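The Second Life of a Box of Blocks

My mother kept our blocks in a biscuit tin that had lost its lid sometime before I was born, and when the tin finally rusted through they moved to a pillowcase, and from there to the attic, where I found them again last July with a good part of the blue paint chewed off. I will admit to the chewing. What surprised me was how quickly I sat down on the floorboards and started to play.

It was that pillowcase that sent me to Sivisdale, where the toy workshop Zollik has been turning out colored blocks long enough that grandparents come in asking for replacements. They keep 474 patterns on file, most of them never made anymore, and if you have lost one piece of an old set they will happily cut you another (bring a sibling block along, so they can match the color).
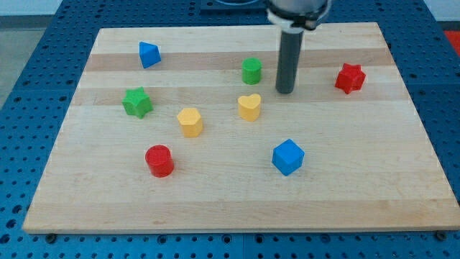
Words by Anikó Fülöp
From the Home & Hearth pages

A set of eight is plenty, the people at Zollik told me, and I have come around to their view. Tip a few shapes out on a pale maple-colored board and you have a blue triangular prism, a green cylinder and a yellow heart to begin with, and a small child will find more to do with those than with a whole bucketful. The prism wants to be a roof. The cylinder is a tree, or a tin of soup, or a very dignified gentleman in green. The heart, at my house anyway, is always the baby.

I like a board underneath, too. Ours is from Piras, made of glued strips that run light and honey by turns, and it gives the whole business a place to happen. On carpet everything topples over, and on a bare kitchen table everything ends up under the stove sooner or later!

As for care, a damp cloth and a dry towel will do for painted wood. Please don't soak it. For old, rough edges I use fine sandpaper and a patient Saturday, and then a coat of Vollero, the toy-safe finish the workshop sells by the jar. My pillowcase blocks took two coats and a good deal of talking to, and the triangle still has my teeth in it.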